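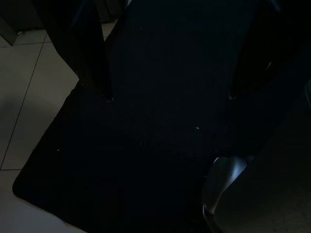

Hi all,

Sorry for the silence, I've been meaning to answer this since November and it kept sliding down the inbox under the club subs reminders and my sister's wedding. Arvo wrote:

> Has anybody on the list walked the Nerovow valley path all the way from Ovitz up to Trurkmont? I have the old guidebook and it says two days, but it also says there is a ferry, and I can find no sign of a ferry anywhere. I am 68 and reasonably fit, I carry my own tent but would much prefer a bed. Also is there water on the upper half? The map shows springs but I have been caught out by springs before.
>
> Arvo Kuusisto

Arvo, yes! I did it in late spring with my brother-in-law, and I'd go back tomorrow if my knee would let me.

First the ferry. It's gone, and has been for years I think. The landing stage is still there on the Ovitz side with a bench on it (a very nice place for a sandwich) and the old timetable board with nothing on it. You cross by the road bridge a bit upstream instead. It adds a dull half hour on tarmac with lorries going past your elbow, and then you come back down to the river through somebody's plum orchard and all is forgiven. The waymarks start again at the far end of the orchard, on the back of a gatepost, so look behind you once you're through. We didn't, and had a lovely walk up the wrong side of a stream.

Two days is what the fit young man who wrote the guidebook did. We took three and I wouldn't want to do it in less. It's 27 miles by my reckoning, with the orchard detour and the bridge in, and nearly all the climbing is bunched up at the end, which is rotten planning on somebody's part. We split it like this:

- **Ovitz to the weir.** Flat, shady, lots of herons. You could do it in sandals, and we met a woman who was.
- **The weir to Stojanovska's.** Longer than it looks on the map. Woodland, then open meadow, then a horrible rutted farm track that I'd happily never see again.
- **Stojanovska's to Trurkmont.** The proper hill day. Start early!

Now, Stojanovska's. It's a guesthouse, it isn't in the guidebook at all, and it's the reason I'm writing such a long email. Big yellow house on the left just after the second cattle grid. There are 9 beds, she does supper at seven whether you're there or not, and you get bean soup, a chop and a sort of baked cheese pudding that I have tried to make at home three times now without any luck. (If anyone on the list knows what I'm talking about PLEASE write to me, it had caraway in it and something sour.) You need to ring ahead. She doesn't do email and she won't hold a bed past six, but if you ring from the weir in the morning that's plenty of time. There's signal at the weir and then none until the meadow. Cash only.

For the first night there's no bed that I know of, so the tent will earn its keep. The grass below the weir is flat and everyone seems to camp there. Noisy, mind you. I found the water quite soothing and my brother-in-law slept in his hat with socks over his ears.

Water on the upper half: take the map with a pinch of salt. It shows four springs between the guesthouse and the top. The first one is piped into a trough and was running beautifully. The second was a damp patch with a frog in it. The third I never found, and I did look, I had my glasses on and everything. The last is just under the ridge and was fine for us, but that was in spring with snow still lying in the gullies, so I wouldn't bet my lunch on it in August. I carried two litres from the trough and drank all of it.

The last climb is 312 metres in one go and it's the steepest bit of the whole route. Zigzags to begin with and then they seem to have run out of patience and gone straight up. Poles are a great help, more so if you come back the same way. On top you get a cross, a visitors' book in a tin and a view right down the valley to the river, and on our day a howling wind as well, so we signed the book and scuttled off down the other side for our biscuits.

Getting home: there's a bus from Trurkmont village at ten past four and then nothing till morning. We made it with just enough time to buy an ice cream.

A few of you asked on the boots thread what I was wearing. Old leather ones, resoled twice, and I got one blister, on the tarmac bit, naturally. I'd take lighter shoes for the first day and change at the weir if I was doing it again.

Arvo, what time of year are you thinking of? If it's after the plums are ripe, bring a bag, the man at the orchard sells them off a table by the gate. And I've got the newer map, the one with the bridge route on, you're very welcome to borrow it. Send me your address off list and I'll pop it in the post.

Has anyone done the eastern side, down from the ridge towards the lakes? I could see a path going off that way and it's been bothering me ever since.

All the best,
Maureen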